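Warkville Rovers Supporters' Trust

The Warkville Rovers Supporters' Trust is the fan-owned body that holds a seat on the board of Warkville Rovers, the soccer club I've followed since I was a kid. It started in March, in the back room of the Chevalier, with 25 members and Viorica Nikolovski in the chair. By the end of that season it had 364.
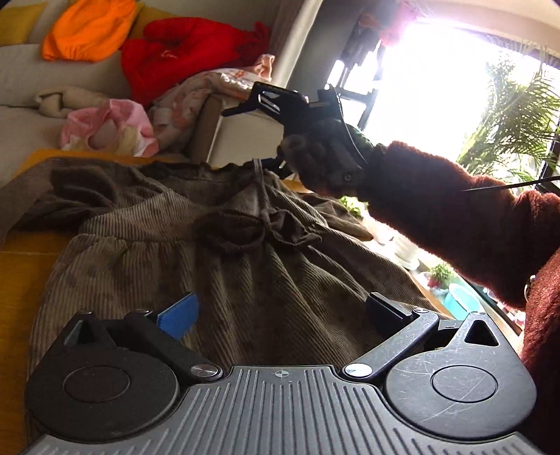
Membership runs from August to May, and a card gets you a vote at the annual meeting plus a place on the away bus (I've missed it twice!). Away days have their own dress code - brown corduroy pants, fine ribs, the same sort as the pair bunched up on the yellow surface. Paavo Karppinen wore his to all the road games the year we went up.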